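February 2022

Kitchen diary, the long one

First thing

Up before the heat came on. Floor freezing. Socks with a hole so one toe freezing more than the rest of me. Sink full again and I swore last night I would do it and then I sat down with the crossword and that was that.

So. Coffee first, then sink. Had to wash a mug to get the coffee so technically the dishes started before the coffee did. Used the chipped green one. Handle still holds.

Plan for today, on the back of the gas bill:

dishes, all of them
clear the drying side
read the meter and send it
throw out the old rack
bread
call the Cernberg number back about the sink trap

Wrote it quick so I wouldn't argue with it. Already know bread won't happen.

Meter

Did this one while the kettle was going because it's by the back door anyway. 2,963. Last winter's slip in the drawer so I looked, and I'd guessed at something way higher. All that fretting over the oven. Sent it in on the phone with my thumbs still wet, took two tries, the form kept jumping back to the top and eating the account number. Will be over 3,000 by the time I remember to read it again.

Put the slip back in the drawer. Drawer doesn't shut now. Took out the takeout menus, kept the one for Mabula, tossed the rest, they closed the other place in June anyway and I still had two menus for it. Drawer shuts.

Dishes, round one

Glasses first while the water's clean. Then cups. Then everything with a fork involved. My mother's order and I've never been able to do it any other way, if I put a plate in before a glass I feel watched.

Hot water ran out at the bowls. Waited. Wiped the stove while waiting, found a noodle behind the burner that could of been there since Christmas. Wiped the front of the cupboards too, just the bit by the handles where it goes gray. Came up nicer than expected. Now the rest of the doors look dirty. Not today.

The big stockpot is the problem and always was. Nothing fits with it. It goes on the rack and it sits on everything like a hen, and then there's no place for plates, so the plates go on a towel, and the towel gets soaked and then it's on the floor and so am I nearly.

Didn't wash the stockpot. Filled it and left it "soaking." I know what that is.

Old rack

Out it goes. Should have done it ages ago. The white one, the coating split on the feet first and then along the front where the cups go, and it started leaving those orange marks on the counter that only come off with baking soda and elbow. And on the good white plates, thin orange line right on the rim. Had to scrub one before I could put it in front of people at New Year's.

It came from the Vestero apartment, it was under the sink when I moved in there, so it wasn't even new to start with. Carried it through two moves. Kind of fond of it. Stood there holding it over the trash like an idiot. Then the bag wouldn't close over it so it's out by the steps on its own, looking sad. Metal pickup whenever that is. Need to check. Put on list.

Scrubbed where it had been standing. There was a whole outline. Four little feet and a stripe. Baking soda, lemon, wait, wipe, again. Stripe is mostly gone. Feet are still there if you know where to look and unfortunatly I know where to look.

Lunch, sort of

Toast over the sink. Egg. No plate used, very proud. Then used a plate for the second toast.

Called Cernberg about the trap, got the music. Ate the second toast to the music. Hung up at the end of the tune, they start the same one over again and I couldn't. They can call me. It only drips when the basin is full so I'll keep not filling it. Bucket stays.

Out

Walked down to Lakia, the housewares place past the bus stop, wind right in the face the whole way. Wanted a rack and a brush. Came home with a brush, a plug for the sink in the wrong size (knew it when I paid, paid anyway), and a pack of cloths, the waffle kind. Said 100 washes on the label. We'll see. I've never once kept track of a cloth.

Racks there were all wrong. One was bamboo, folded up pretty, but I had bamboo once and it went black in the joints. One was plastic with a spout. One was two stories tall like a parking garage and you couldn't get a pan in under the top part, I tried it with a pan from the next shelf and the lady looked at me. Put the pan back.

Thing is I know what I want now. Wire. Plain. Not white, never again white. Low enough to see over it. No little wooden knobs on the handles, no special slot for wine glasses, I own no wine glasses, there was the one and it went the way they go.

Feet with something on them, so it doesn't screech when I shove it over.

Also a tray or no tray? Went back and forth on this the whole walk home. Tray catches the water, fine, but then the tray has water in it and it's one more thing to wash. No tray means a towel underneath. Had the tray at Vestero and it grew a film. Leaning no tray. Towel can go in the wash with the others.

Dishes, round two

Hot water back. Did the bowls, the colander, the knife I hate, the lids. All drying on towels across the counter and on top of the stove. No rack at all now so it looks like a yard sale in here. Had to move the toaster to the chair. Cooked nothing for supper because you can't get at anything. Soup in the microwave, out of the mug. Green mug again, that mug is earning its keep.

New brush is good. Stiff. Got the burnt ring off the little pan that I'd decided was just part of the pan.

Stockpot still soaking. Water's cold now and there's a skin. Don't care.

Looking at racks, on the couch

Feet up finally. Scrolling. A black wire one, empty. Dark gray counter under this one, the marbly kind with faint lighter veins, and mottled brick-red walls. Black on dark gray. Doesn't shout. I like it more than I meant to.

Mine would be on cream, so it'd stand out more. Hm. But the orange marks taught me something about light colors by a sink and what I think I want is the whole counter gone dark, which is money, so no. The rack then. Just the rack. And maybe paint, that red is warm, would look nice over the stove in winter. Too dark by the window? Stop it. Rack.

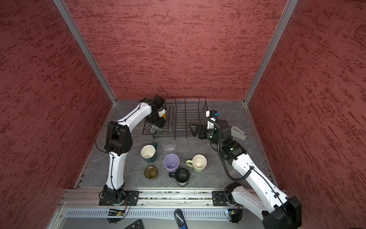 Before bed

Measured the space by the sink with a piece of string because the tape measure is wherever it is. Cut the string to length and taped it inside the cupboard door so it doesn't get thrown out. Allowing 3 fingers at the wall end so I can get a cloth down there.

Put the dry things away. Glasses, cups, bowls. Lids never fit where the lids go. Shoved them in sideways and shut the door fast.

Hung the new cloths over the oven rail. Very tidy looking, won't last.

Left for tomorow: stockpot. Bread. Take the wrong plug back, find the receipt first, think it's in the coat. Cernberg again, early, before the music gets going. Metal pickup, what day.

Hands like sandpaper. Out of hand cream too, add that.

Light off in the kitchen. Went back to check the bucket. Dry so far.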